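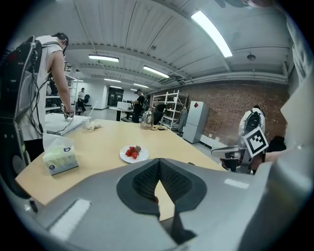 Figure 1. Strawberries on a plate, with a box of tissues at the near-left end of the table.

Moisture Loss in Soft Fruit Held at Room Temperature
November — by Cherkaoui, second-year food science
Reading time: 3 min

1. Background

Strawberries lose water quickly after picking. The skin is thin, there is no waxy layer of the kind found on apples, and the surface is large for the weight of the fruit. Shops sell by weight at packing, so a punnet that has stood on a shelf for a day contains less fruit by mass than the label states. The same loss dulls the surface and softens the flesh, and buyers judge on both.

This project measured the loss under two storage conditions: fruit left uncovered on a plate, and fruit kept in a closed punnet with a vented lid. Both were held indoors, away from direct sun. Cold storage was left out of the study, as it is well covered in the course notes.

2. Materials and method

Fruit was bought from the Romau market on the morning of the test. The variety was Sonen, a mid-season type with firm shoulders. Berries with broken skin or visible mould were rejected. The leafy tops were left on, as removing them opens a wound and raises the rate of loss.

The starting mass of the full batch was 379 g. It was split into 2 lots of similar size, one for each condition. Each lot was weighed on the same balance at the start and again every 3 hours until evening. The balance was zeroed with the empty container before each reading. Room temperature and humidity were noted at each weighing.

Firmness was judged by hand on a scale from one (soft) to five (firm). A penetrometer was requested from the Zedov teaching lab but was in use by another group.

3. Results

The uncovered lot lost mass at every reading. The loss was fastest in the first interval and slowed after that, which fits a surface that dries before water from the inside can replace it. The covered lot also lost mass, though more slowly, and the slope was close to a straight line.

Firmness scores fell in both lots. The uncovered fruit dropped by two points and the covered fruit by one. The leaves wilted before any change in the flesh could be felt — a possible early sign for shop staff, although it was not part of the original plan.

Some condensation formed under the lid of the punnet. It was weighed with the fruit, so the loss recorded for the covered lot is slightly too low.

4. Sources of error

The lots were not matched berry by berry. Small berries lose a greater share of their mass, and the uncovered lot may have held more of them. Humidity rose in the afternoon when a window was opened. The firmness scale depends on the person using it and should be treated as a ranking only.

5. Further work

The test should be repeated with single weighed berries, a proper firmness gauge and a third condition using a paper liner to take up condensation. A second variety would show whether the early wilting of the leaves is general or belongs to Sonen alone.

Comments (3)

Did you blot the lid before the last weighing? We had the same problem with raspberries and it shifted the final figure.

Reply from author: no, the lid stayed on throughout. Blotting is in the plan for the repeat.

Section 3 needs the table of readings. Please add before the hand-in.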